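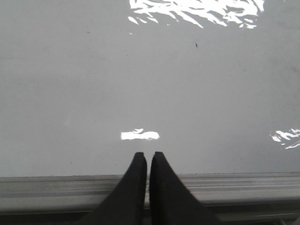 Work surfaces in the Wulen break and packing areas are inspected under the general housekeeping checklist, revision 2. The inspector checks cleanliness, edge condition, stability and lighting. Glossy tops need a second look from a low angle: on a pale gray surface with bright overhead reflections, faint smudges or wiping marks are easy to miss from directly above.

Home | Sites | Checklists | Training | Contact

Site: Wulen, Building 8
Inspector: Philomena Annan
Date: May 22, 2021

1. Tops free of residue. PASS
Comment: Tolura cleaner in use, bottle labeled.

2. Edges and corners intact. FAIL
Comment: Chipped edge at table 193. Tape is not an accepted repair. Replace top.

3. Legs level, no rocking. PASS

4. Glare at seated height. COMMENT
Comment: Two fixtures near the window wall have no diffusers. Fit before August.

5. Cords clear of walkways. PASS
Comment: Kiton floor cover reseated during visit.

6. Cleaning log signed. FAIL
Comment: Two entries missing. Supervisor informed.

Items 2 and 6 stay open until rechecked.

We use cookies to remember your site selection. Accept | Settings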